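威索普的钟

我不信那口钟会自己响。话先说在前头，省得有人读到后面觉得我变了。

公司派我去威索普的时候，我手上还压着一桩泡水的地毯和一桩烧掉的船库，船库那桩的业主每天早上打电话来骂人。主管把文件夹放在我桌上，说这个简单，去看一眼，写两页，回来。文件夹里是阿西尔旅馆的保单，投保人乔治·马斯里，标的物一口铜钟，挂在旅馆临河的门廊下面，索赔理由是钟裂了。裂的原因一栏，马斯里先生用很漂亮的斜体字写着：自鸣。

我在维德尔保险干了八年。“自燃”我见过，“自塌”见过，有人还写过“自失”，说一辆拖拉机自己不见了。“自鸣”是头一回。

火车只到谢胡，剩下的路坐长途车。司机一听我去威索普，就问是不是去听钟的。我说我去看钟。他说裂了以后不好听了，去年秋天最好，河上起雾，钟一响，整条街的狗都坐下来。

“坐下来？”我说。

“坐下来。”

“你看见过？”

他说他表弟看见过。我把这句话记在本子上，记的是“表弟”。这种案子里总有一个表弟。

威索普在河的拐弯处，房子一半朝着水，一半背着水，背着水的那一半便宜。阿西尔旅馆是朝着水的，三层，外墙刷成奶油色，门口一块黑板，上面写着当日的汤，下面写着：本店之钟，曾于河上有人将遭不测之时自行鸣响。再下面是房价。我住店的时候看了一眼房价，心想这口钟挣的钱比我多。

马斯里先生五十多岁，穿一件熨得很平的背心，说话之前喜欢先吸一口气，好像每句话都要潜到水底去捞。他给我倒了咖啡，不问我要不要糖，直接放了糖。

“您是来不相信的。”他说。

“我是来看裂缝的。”

“都一样。”他说，“坐，您坐。上一位也是这么说的。”

我问上一位是谁。他说是报社的，住了三个晚上，什么也没听见，回去写了半版，说这里的鱼做得不错。他把那半版报纸镶在了楼梯口。我后来去看了，题目是《没有响的钟》，马斯里先生在下面用图钉钉了一张小纸条：当周河上无人遇险。

你看，这就是难办的地方。钟响了，河上出了事，那是灵验。钟没响，河上没出事，那也是灵验。钟响了河上没出事呢？我当面问过他。他吸了一口气，说那是有人本来要出事，听见钟，没去。

“那怎么知道是谁呢？”

“不知道才好嘛。”他说。

我在本子上写：无法证伪。写完觉得这四个字在维德尔的表格里没有地方放，又划掉了。

当天下午我看了钟。说句公道话，是口好钟，比我想的大，口沿上铸着一圈麦穗，铸得不太均匀，有几穗胖，有几穗瘦。钟舌上系着一根麻绳，绳子垂到一人高的地方，打了个结。裂缝从口沿往上走，走到麦穗上面一点停住，细得可以放进一根头发。我搬了梯子上去，用手电照，又用指甲刮了刮。裂缝里面颜色发暗，绿得很匀。

新裂的铜不是那个颜色。我下了梯子，没有说话，马斯里先生在下面扶着梯子，也没有说话。

“什么时候裂的？”我问。

“五月。表上我写了。”

“哪一天？”

“夜里的事情，”他说，“很难说是哪一天。”

晚饭我点了鱼。报社的那位没有撒谎。隔壁桌是一对来过周末的夫妇，女的一直侧着头，男的吃几口就停下来问她，有了吗？女的说，没有，你嚼得太响了。后来河对岸有人关车门，两个人同时放下了叉子。我看着他们，觉得这两个人花钱买的就是这个：一顿饭里可以放下好几次叉子。

夜里我开着窗睡。河的声音很轻，有风，绳子偶尔碰一下门廊的柱子，嗒，过一阵，又嗒。钟没有响。我承认我醒过两次，醒来的时候是在听的。干我这一行，醒着听一口不会自己响的钟，工时是算不进去的。

第二天早上我去找卢西安·托马。他的名字在镇上谁嘴里都有，面包店的人说你问钟啊，去问卢西安；邮局的人说那你得去找卢西安；连马斯里先生也说，您要是不信我，可以去问卢西安，说完又补了一句，不过他这个人记性太好，不大讨人喜欢。

托马从前管渡船，桥修好以后渡船停了，他就在河边的棚子里补网、修桨、给人写信。棚子里很暗，有一股焦油和橘子皮的味道，他把橘子皮放在炉子上烤，说是防蛾子。他问我吃过饭没有，我说吃过了，他就自己吃，也不再问。

“听说您记性好。”我说。

“不好。”他说，“我写下来。”

他从床底下拖出来一摞渡船日志。我本来指望里面有点东西，干这一行的人看见账本都会高兴，哪怕是别人的账本。日志写得很省，哪天开，哪天停，水位，风，过河的有谁，带了什么牲口。字是铅笔的，一笔一画都压得很深，像怕水把它们泡掉。
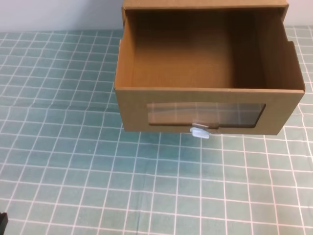
我翻到头一次提到钟的地方。那是桥还没有修的时候，秋天，大雾。日志里写：雾，停。晚上阿西尔的钟敲了很久。早上得知，谢胡来的贩羊人翻船，人没了，羊上岸。

“敲了很久。”我念出来，“您写的是‘敲’。”

“是敲。”托马说。

“没有写自己响。”

“我写的是敲。”他把一瓣橘子放进嘴里，“有人拉绳子，钟就敲。那时候旅馆是马斯里的父亲管。起雾就得敲，船上的人看不见岸，听钟认方向。这是规矩，渡口每家都晓得。”

我忽然觉得很没意思。我坐了火车又坐了长途车，带了手电和放大镜，在脑子里准备好了好几种解释：热胀冷缩，河谷的风，夜里货车过桥的震动，顽童。结果谜底就是一个男人站在门廊下拉绳子。我早该想到的，一口起雾时敲的钟，当然总是在河上出事的时候响。雾里才容易出事。

“那后来怎么变成自己响的？”

托马想了想。他想事情的时候看着炉子。

“老马斯里晚年不肯认。”他说，“贩羊那一回，他敲了，那人还是翻了。有人说他敲得晚，说他在屋里打牌，听见喊声才出来敲。贩羊人的老婆从谢胡过来，站在旅馆门口问他，你几点敲的？他说，我没敲，我出来的时候它已经在响了。”

“他这么说的？”

“我站在旁边。”

“您信吗？”

“我在日志里写的是敲。”托马说，好像这就是回答。

我问他当时为什么没有讲出来。他说讲什么呢，钟响的时候他也在屋里，他也没出去看是谁在拉。他听见钟，心想有人在管了，就躺下睡了。他说这句话的口气跟念水位差不多。

我又往后翻。我得承认，翻的时候我还是存了一点心的，想找一条破绽，随便往哪边的破绽都行。桥修好以后日志就稀了，到后来一年也写不满几页，钟提得更少。最后一本的末尾，有一条隔了很久才添上去的，墨水笔写的，日期是2025年5月18日。只有一句：无雾，夜里钟响，短。

“这个是什么？”我说。

“就是写的那样。”

“这里您写的是‘响’。”

托马把日志拿过去，凑到门口的亮处看，看了好一会儿，像是别人的字。

“嗯，”他说，“是响。”

“谁拉的？”

“我不知道。我去看了。这一回我去看了。”他把“这一回”说得很慢，“门廊下面没有人。绳子在动。”

“有风？”

“也许有风。风我没有写，平时我都写的。”

“那河上呢，出事了吗？”

“没听说。”

“您自己呢？那天夜里您本来打算做什么？”

话一出口我就觉得不该问，这不归维德尔管。托马把日志合上，放回那一摞的最上面，把边角对齐了，然后问我要不要带几个橘子走，有人从谢胡给他捎了一整筐，他一个人吃不完。

我带了两个。

回旅馆的路上我把事情重新排了一遍。一个上了年纪的人，夜里听见一声响，可能是钟，可能是河对岸的什么铁东西。他走过去，绳子在动，风吹的，或者他自己刚才碰了一下。他这一辈子有一件事压着，就是某年某夜听见钟没有起来，所以这回他起来了，所以这回一定得有点什么。这个解释很好，每一处都讲得通。我对每一处都讲得通的解释向来不放心，客户给我的都是这种。

再说那道裂缝。就算五月那天夜里钟真响了，它也不是那天裂的，铜锈不会撒谎，至少不会往那个方向撒。

我在门廊下找到马斯里先生，他正在擦黑板，要换当天的汤。

“裂缝是老的。”我说。

他吸了一口气，没吸到底。

“有多老？”

“您知道有多老。您父亲那时候就有了吧？”

他拿着湿抹布站在那里，水顺着手腕流进袖口。他说他小时候就知道有一道缝，父亲不许人碰那个地方，也不许人讲，说钟裂了镇上会叫他们换一口，换钟要花钱。可是去年冬天生意差，前面路口开了一家新旅馆，带热水池子，客人宁可泡在热水里，也不愿意坐着等一口钟。他想领一笔赔款把钟重铸了，铸得亮一点，请人来剪个彩。

“我没有说谎，”他说，“我只是把日子写近了。”

“那叫说谎，马斯里先生。”

“五月它真的响过。”

“您听见了？”

“我听见了。我在厨房。”他看着黑板，“我当时以为是卢西安在拉。”

“托马以为是别人在拉。”

“他这么说的？”

“他说他到的时候，下面没有人。”

马斯里先生不擦了。他走过去，用两根手指捏住麻绳的那个结，没有拉，就那么捏着，像捏着一个睡着的小孩的手指头，怕弄醒了。我等着他说一句神神鬼鬼的话，我已经准备好了怎么回他。他说的却是：“我父亲说他没敲的时候，我母亲笑了一声。从那以后他们分开吃饭。”

后来他去换衬衫了。

房间在三楼，桌子对着窗，我坐下来写报告。结论不难写：裂缝系陈旧损伤，早于保单生效，不予赔付。投保人对损伤时间陈述有误。我写的是“有误”，主管看见了会给我改成“不实”，那是他的事。原因一栏我照例要填，不能空着。我先填了“长期使用”，想了想，觉得也不知道究竟使用了没有，谁使用的，就改成“年久”。

马斯里先生交来的索赔材料里还夹着一份证人名单，我先前没有细看。他一共列了31个人，每个名字后面注明在哪儿听见的：床上，桥上，谢胡来的长途车上，牙医的椅子上。我拿着名单下楼，在面包店门口逮住其中一个。她说对对，五月那次，我听见了，敲了好久。我说托马先生说很短。她说那可能是我听见的那次是另一次。我又问了一个，他说他没听见，但是他太太听见了，他太太说她没听见，是听他说的。问到后来我把名单折起来放进了口袋。这份名单要是拿到法庭上，连一只羊也证明不了。

面包店的女人追出来，问我35号房还漏不漏水。我说我不住35号，旅馆也没有那么多房间。她说哦，那她说的是那家新的。

我是第三天傍晚走的。车晚点，我在桥头的站牌下面等，箱子放在脚边，橘子在大衣口袋里，一边一个。天很清，河面上什么也没有，能一直看到对岸的晾衣绳。阿西尔门口的灯亮了，那对夫妇从里面出来，男的提着两个人的包，女的走在后面，回头看了门廊一眼。

我听见很轻的一声。金属的。也可能是他把车后盖关上了，他确实在关车后盖。桥那边躺着一条黄狗，我看了它一会儿。它本来就是躺着的，所以什么也说明不了。

车来了，还是来时的那个司机。他问我听到了没有。

“没有。”我说。

他点点头，给我找了零钱。我坐到靠河的一边，把本子拿出来，翻到写着“表弟”的那一页，在下面记了时间，又记了“无雾”。风我想了半天，没有记，车窗关着，我说不准有没有。

报告交上去以后主管只改了一个字，就是我料到的那个。船库的业主还在每天早上打电话来。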